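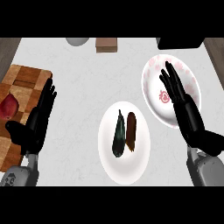 Man habe die Steuerbücher lange als trockene Beilage zur Verfassungsgeschichte behandelt, sagte Vlasta Delić bei der Vorstellung des Editionsvorhabens, dabei stehe in ihnen der eigentliche Streit jener Jahre: wer zahlt, wer davon befreit wird und wer darüber entscheiden darf. Die Grutton-Stiftung für Landesgeschichte gibt diesen Streit nun in einer kommentierten Ausgabe heraus.

Skastmont, 3. September 2022 — Die Bittschriften der Gemeinden gegen die Schanksteuer von 1791 erscheinen im November erstmals vollständig im Druck. Der erste Band umfasst 300 Seiten und enthält die Eingaben der Landgemeinden bis zum Frühjahr 1792. Insgesamt sind vier Bände geplant. Grundlage ist der Bestand Plasteck, der nach dem Brand des alten Amtshauses auf mehrere Magazine verteilt wurde und erst durch die Neuverzeichnung wieder zusammengeführt werden konnte.

Erfasst sind 474 Schriftstücke, darunter Petitionen, Gegenvorstellungen der Steuerpächter, Protokolle der Kreisversammlungen sowie die Randvermerke der Kanzlei. Letztere werden in der Ausgabe gesondert wiedergegeben, da sie vielfach von anderer Hand stammen als die Bescheide selbst. Orthographie und Zeichensetzung der Vorlagen bleiben erhalten, Abkürzungen werden stillschweigend aufgelöst. Ortsnamen sind im Register in alter und heutiger Form nachgewiesen.

Die wissenschaftliche Leitung liegt bei Dr. Eun-seong Oh. »Die Gemeinden argumentieren juristisch wesentlich sicherer, als die ältere Forschung angenommen hat«, erklärt Oh. »Sie berufen sich auf Zusagen aus den Kriegsjahren und legen Abschriften bei. Die Kanzlei hat darauf in vielen Fällen gar nicht geantwortet — auch das ist ein Befund.« Den Kommentar zu den Münz- und Maßangaben verantwortet Montri Sukprasert.

Die Auflage des ersten Bandes beträgt 800 Exemplare. Öffentliche Bibliotheken und Schulen im Landkreis können bis zum Erscheinen ein Exemplar zum ermäßigten Preis vorbestellen. Eine digitale Fassung mit Volltextsuche folgt nach Abschluss des zweiten Bandes.

Begleitend zum Erscheinen findet im Lesesaal der Stiftung ein Vortragsabend statt. Dong-hyun Yoo spricht über Steuerpacht und lokale Amtsträger im ausgehenden 18. Jahrhundert. Der Eintritt ist frei, um Anmeldung wird gebeten.

Rezensionsexemplare und Druckfahnen des Vorworts sind über die Pressestelle der Grutton-Stiftung erhältlich.

Ansprechpartnerin für die Presse: Seo-ah Seok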